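Kellberg grip fault

The Kellberg grip fault was a control error in the Drisa arm software, first logged on 12/8/19 by Notburga Hauser. After 203 cycles the gripper ignored its force limit and kept closing at full current - in simulation as well as on hardware.

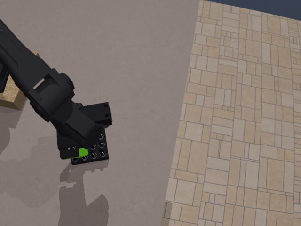
Valentin Koller traced the error to a counter that was not reset between picks. Around 60 test runs repeated it. A patch limited closing force to 4 newtons after contact, but older controllers at Sanau never received it.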